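Ticket 2417: kitchen tap drips, low flow
Opened by: Veerle Claeys, Rornbridge
Status: reopened

Dec 18, 2024. Zoten replaced the cartridge in April and called it cured. I have my doubts. It still drips 17 times a minute with the lever fully shut.

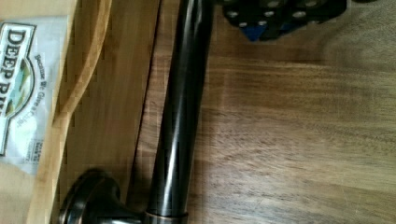

Reply from Milan Kuipers, Zoten support: Please descale the aerator and retest.

Descaled it for 24 hours. Same drip, as I expected, seeing as an aerator doesn't shut anything off. Has anyone checked the water pressure?

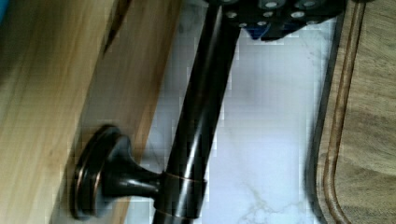
Konrad Wallner from Bruris put a gauge on the supply and got 2 bar, so you can't blame pressure either. He thinks the seat is scored. Plausible, but I've heard plausible before. Send the seat kit and I'll close this after 20 dry days.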